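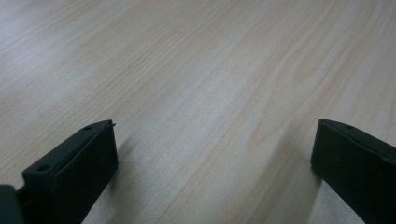 1/ Prokbridge wants 218 dollars for the Pestato hand gripper kit. I've had one on the desk since Monday. Thread, mostly complaints.

2/ The pitch: you squeeze, the camera records, and later a robot arm learns to do what you did. I can vouch for the squeezing. The learning part is a separate subscription.

3/ Fingers are dark, boxy and matte, and have that slightly textured look you get from 3D printing. There's a tiny pointed bit sticking up at the far corner of the left one. For this money I'd like a clean edge.

4/ They do open nice and wide, I'll give them that. Plenty of bare table in between.

5/ Assembly is "8 minutes" according to the box. Took me 33, and I've built two of these before. The manual calls the same screw by two names.

6/ Sneha Sandhu asked if the demo video is real. No idea. It shows 18 cups stacked in one go with no cuts, on a plain gray mat, in perfect light. My desk has wood grain and a ceiling lamp that throws glare in the corner. Show me it working on that.

7/ I emailed support to ask how many recordings you need before the arm does anything useful. The reply said "it depends on your goals." My goal is cups.

8/ Not sending it back yet. Naveen Nigam is lending me his Cumness arm in April and I'll post whatever happens, including nothing. Until then I wouldn't buy one.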